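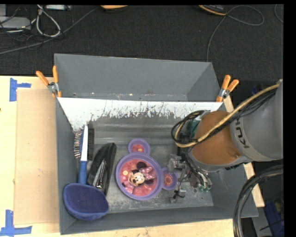
Robot arm over a gray bin, the gripper hanging just short of the floor.

The office printer is back. Sort of

11/10/2021

Nine at night, a return label, no ink. Everybody has been there. The cartridge said full in the spring, you printed a few school forms, and now the light is blinking and the store is closed.

So which one do you buy now? We ran 4 machines for a month in a shared office in Florkumthorpe, upstairs from a bakery, with one bad outlet and a router that drops out when it rains. Normal conditions, in other words. Two inkjets, one tank model, one mono laser. The Suvel tank printer got the most use by far. 3321 pages by the end, mostly invoices and one very long lease.

Setup first. The Suvel wanted its own app, then an account, then a code sent to an email adress we had to type on a screen the size of a stamp. Forty minutes. The laser, an Esposito, went in over a USB cable and printed a test page before the coffee was done. Wireless was another story – it lost the network twice in the first week and only came back after a full restart. We fixed it by giving it a reserved address on the router. Do that on day one.

Drivers. Still a mess in 2021. Skip the disc in the box, it's old before you open it. Go to the maker's support page, pick the exact model number, letters at the end included, and take the basic driver over the full package unless you need to scan. The full one for the Suvel put five icons on the desktop and a shopping reminder. The basic one put none.

On a Mac, mostly nothing to install. Chromebooks found everything except the cheaper inkjet.

Then ink. The cheap inkjet came with starter cartridges that gave up at 180 pages. A new set cost more than half what we paid for the printer. The tank model has barely moved on its first bottles. Filling it is easy, a bit messy, wear something dark. The laser toner showed low at some 500 pages and then kept on going, same crisp black, so don't rush out when the warning comes up. Shake it gently, put it back.

Paper jams: the inkjets fed fine from a full tray and badly from the last few sheets. The Esposito jammed on envelopes, every time, till we opened the rear door and let them go straight through. It's in the manual, page I forget.

Scanning is where the all-in-ones earn the desk space. Both feeders handled a stack of receipts taped to plain sheets. Neither liked staples. Double-sided scans took ages on the tank model – flip, reload, wait.

Noise too. The Suvel clunks awake for its cleaning cycle, usually during a call. You can move teh cycle to night in the settings, three menus down, under Maintenance.

What we'd buy. Text only, a few times a week, get the laser. Photos and kids' homework, get the tank and live with the app. Skip the cheap inkjet unless it's for a dorm. The Kalitthorpe office supply place still takes returns on opened printers for two weeks, keep the foam.

Prices checked in October, they move alot.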